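From: Yannick Lebrun
To: robotclub-list
Subject: Re: [robotclub] Kitchen task, where are we up to?

Anneli Koivisto wrote:
> Could whoever is on the kitchen task please post something before
> the next build night? I have the judges' form half filled in and
> the box marked "current status" just says "sink".
>
> Also, Leena is asking whether we are still doing both halves
> (plates and produce) or if we've quietly dropped one. The rules
> allow either. They give 500 points for the pair and a good deal
> less for one done nicely.
>
> Anneli

Hi Anneli, hi all,

"Sink" is fair, but I can add some colour.

We are still doing both halves. Iida and I argued for dropping the produce, Beatrice argued for dropping the plates, and so by the usual democratic process we have kept everything and will be tired until April.

The grip code is now on its third rewrite. Version two, which I wrote and was fond of, closed the fingers until the motor current went up and then stopped. Lovely on a foam block. On anything smooth and round it had the manners of a toddler with a grape. Iida's replacement closes in small steps and checks between each one, so it is slower and I am told I have to like it. The log from her last long run is 2,365 lines, of which 931 are the same warning about the thumb joint. I've put the whole thing in the shared folder under Lakero (our name for the kitchen branch, for anyone new) if you are having trouble sleeping.

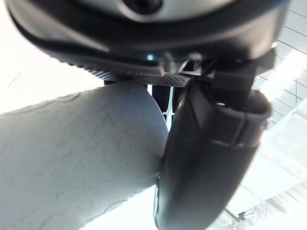

Contact along the inside of the finger, from the wrist camera.

You'll see from that one why I keep going on about exposure. The bright background swamps the picture and the edge detector gets very excited about the ceiling. Could someone who understands camera settings — I believe that's you, Leena — have a look at the auto gain? My own attempt made everything the colour of porridge and I put it back.

Plates next. The rule book wants a plate lifted from the rack and set down on the counter, and it wants it five times in a row with no human hands past the tape. We have a decent approach path now. The arm comes up over the front of the counter and the hand goes in from the right with the thumb low. I'd like to settle on that and stop fiddling, mostly for the sake of the wiring. 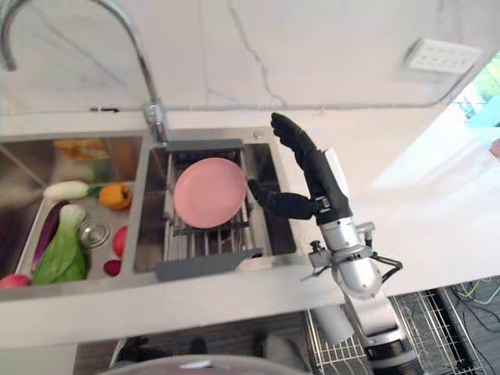
Beatrice thinks we should come in steeper and get the thumb under the rim sooner. She may well be right, but a steeper approach means redoing the collision model for the tap, and I did the last one by hand with a tape measure and a bad attitude. If she wants to do the measuring I'll do the typing.

For the produce half, the sorting order is still open. The classifier is happy with eggplant and capsicum and has a long-standing grudge against radishes. Iida would like more training pictures of anything white with leaves on it. Phone pictures are fine. Please don't send her any more of your dinner.

So, for the form, Anneli, I'd put: "Approach and grip under test, both tasks continuing." It sounds organised and it's true as far as it goes.

Jobs going begging:

- camera gain (Leena, if willing)
- thumb joint warning, find out if it means anything
- cable ties, the good ones, we're out again
- somebody to read section 5 of the rules aloud to me, slowly

I'll be in from 6 pm on build night and will have the key.

Yannick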